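Liesl Wieser maintains the task specifications used at Lehner, a test house in Lundville that checks manipulation software before it goes onto a physical arm. Her current set covers tabletop pick-and-place and is run in simulation first. It holds 1,223 scene files, each tied to a written start condition.

"A start condition is a list of things that must be true before the clock starts," she said. "Container empty, items upright or at rest, fingers clear of everything. If one line fails, the run is void and gets no score."

The rule on voids was added in July, after 2 reviewers scored the same batch and disagreed on 13 runs. Severin Camenzind, who handles the review side, traced the differences to wording. The old text said "near the object." The new text gives a distance and names the point on the finger it is measured from.

"People read 'near' as whatever they would accept at home," Camenzind said. "A distance can be checked by a script."

Floor patterns, table outlines and unrelated furniture may vary between scenes – the object list may not. Wieser also requires that printed labels be left out of the pass criteria, as textures in simulation are not always legible.
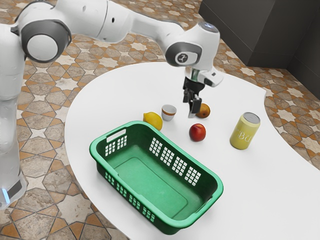

Does a passing result in simulation count toward approval on the real arm?

It counts as permission to begin hardware testing and nothing more. The physical runs are scored from zero, with the same start conditions and a separate log. Camenzind keeps the two logs under different names, Steltero for simulation and Nolident for hardware, and a report that mixes them is sent back unsigned.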